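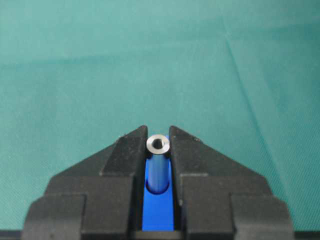 I promised back in May that I would write something about the robotics club, and then I kept not doing it, partly because every time I sat down there was some new thing going wrong that I wanted to see fixed first. Well, it is Saturday evening, the kettle is on, and I have given up waiting for a week when everything works. So you are getting the muddle as it stands!

For anyone new to this blog, I help out with a student club that meets in the back half of a design and technology room. There are 14 of them this term, which is lovely and also slightly more than we have stools for. They are building towards the Tsikata, a friendly competition between clubs where the robots have to put together a little gearbox from loose parts. Nothing huge, just gears, pins and a base, but all of it has to be done by the arms, with hands kept well away from the table once the clock is running.

The students named their entry Grurnex after a very long argument (I had hoped for something easier to spell) and they have split the job up between them. One lot looks after picking things up, another looks after putting things down, and there is a small and rather fierce group who only care about the cables. I was a bit doubtful about having a cable group at all, I must admit, but they have been worth their weight in biscuits.
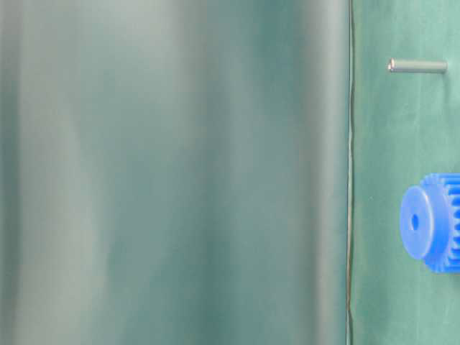

What has taken up most of our time lately is the small parts. A gear is fairly kind to you, as it is wide and flat and has plenty to get hold of. Pins are another matter. They roll, they tip, and if the fingers close a touch too far along then the whole thing swings round and points at the ceiling. We had one evening where we tried it 13 times in a row and got nothing but a very long list of notes, and I drove home feeling quite glum about it. The students were much more cheerful than I was. They had crisps.

The fix, or what we hope is the fix, was to slow everything down on the way in and let the fingers settle before lifting. It sounds so obvious written out like that! But when you have been told there is a time limit, slowing down is the last thing anyone wants to try, and it took one of the quieter students to suggest it (and then suggest it again, a bit louder).

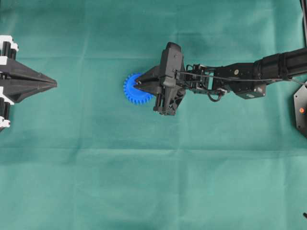

Then there is the business of having two arms. Last year's team managed with one, and I think we all imagined that a second would simply make life twice as easy. What you really get is two arms that need to know where the other one is, and who goes first, and what happens if both of them fancy the same part. The students wrote out the turns on a big sheet of paper, rather like the steps for a country dance, and for a fortnight we just had people walking round the room pretending to be the left one and the right one. I was the gear. I have had worse jobs.

The gear moves are coming along, though I don't want to tempt fate. The cloth gave us some bother early on with its creases, and there was talk of ironing it, and then a longer talk about whose turn it was to bring an iron, and that is where the matter rests. 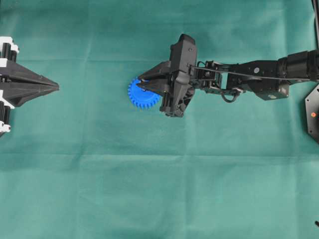

Our next big hurdle is joining the separate bits into one go from start to finish. At the moment each group can show you its own part and be very proud of it, but run them one after another and the small errors pile up. A gear put down slightly off is a gear picked up slightly off, and so on down the line. We have seven sessions left before the Tsikata, and I have pencilled in a couple of them purely for running the whole thing through without changing anything, which the students think is a terrible waste. We shall see!

If any of you have run a club like this and have a good way of getting teenagers to write down what they changed before they change something else, please do leave me a comment. I have tried a notebook, a whiteboard and a very stern face. The notebook has mostly been used for drawing ducks.

I'll post again after the first full run, whichever way it goes.

Contact me | © Penosine, all rights reserved | Back to top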